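Venues > Backstage > Checklists

Stage and Backline Safety Check, Goodall Room

June, by Nantana Somboon
3 min read 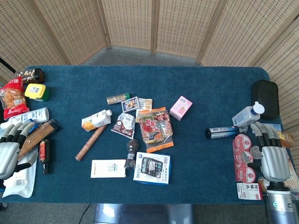
Walked the room with Vichien Nilsuwan before load-in for the Janby show. Capacity is 200 standing. Items marked OPEN need a name against them before doors.

POWER

Stage left distro: OK. RCD trips on the test button.
Stage right distro: OK. Cover screw missing, replaced.
Backline sockets, upstage: OPEN. One socket loose in its plate. Taped off and labeled. Wanpen Boonchu has the job.
Extension reels: OK. Fully unwound. Please keep them that way, the last band left one coiled under the drum riser with two amps on it.

STAGE DECK

Legs and braces: OK.
Gaps between decks: OK after adjustment. The join by the keyboard position had opened up. Clamped.
Front edge tape: replaced. White this time, the yellow was peeling.
Steps, stage right: OK, handrail tight.
Steps, stage left: OPEN. Bottom tread flexes. Do not use until Vichien has put a new screw block in.

RIGGING AND PA

Front truss: OK. Safety bonds on every lamp.
Main speakers: OK. Ratchet straps checked, nothing frayed.
Side fills: moved back 2 feet. They were blocking the path to the fire exit.
Monitor wedges: OK. Wedge 3 hums at the Olteo amp but is safe to run.

FIRE AND EXITS

Exit signs: lit.
Rear exit: opens freely. Flight cases were stacked outside it again. Cases go in the dock.
Extinguishers: in date, pins in place. The CO2 one by the mix desk had no hook, so it now sits in a floor stand.
Haze: Sunee Wiriya to isolate the detector zone at soundcheck and put it back on after the last song. Write both times in the book.

SOUND LEVELS

Meter calibrated. Ear plugs at the bar and the merch table, box of 20 pairs at each. Irkel are the loud ones on this bill, so bar staff should wear theirs from the start of that set.

FIRST AID

Kit complete except burn dressings. On order.

Result: pass, with the two OPEN items to be closed by 5 p.m. I will look at the steps again myself before the support band goes on.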